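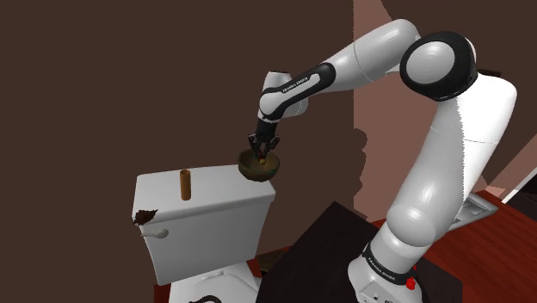
2 min read

Ticket 3637
Project: Tundurura, simulated household set
Opened by: Drovthorpe review desk
Assigned to: Rehema Urio
Status: Closed, rule change accepted

Reported problem
Placement episodes on the toilet tank are marked as passed when the bowl is still in the gripper. The Kazemi checker scores a pass as soon as the bowl is within range of the lid. Our labeling rule says an object is placed only when it rests on the surface and the fingers are clear of it.

Steps taken
1. Reran the checker on the full batch of 1651 episodes with no changes. Same result.
2. Compared passes against the contact log. In 185 episodes the pass came before the fingers opened.
3. Checked whether other items on the lid, like the cardboard tube, were being read as support for the bowl. They were not. The checker never looks at contact at all, only distance.
4. Added a contact test and a finger-gap test to a copy of the checker. The 185 now fail until release.

Sunday update
Erum asked if the finger-gap test is enough alone. It isn't. We have the opposite case too, where the fingers are open and the object is still between them.
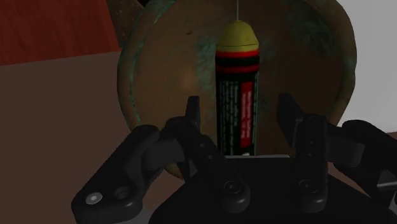 An upright tube with its base at the palm plate and a gap on each side would pass a gap test, and it should not count as placed or as grasped. The rule now reads:

Placed: object touches the target surface, touches no part of the gripper, and holds for 2 seconds.
Grasped: both fingers in contact with the object.
Anything else: leave as "in progress." Do not round up.

Still open
Strings and other attachments are not covered. If an object has a line running up from it, flag the episode for manual review and do not use the auto label. Moved to a separate ticket.

Resolution
Patched checker merged. Old labels kept in the archive folder, read only. Reviewers should pull the March rule sheet before they label anything else from this set.

R. Urio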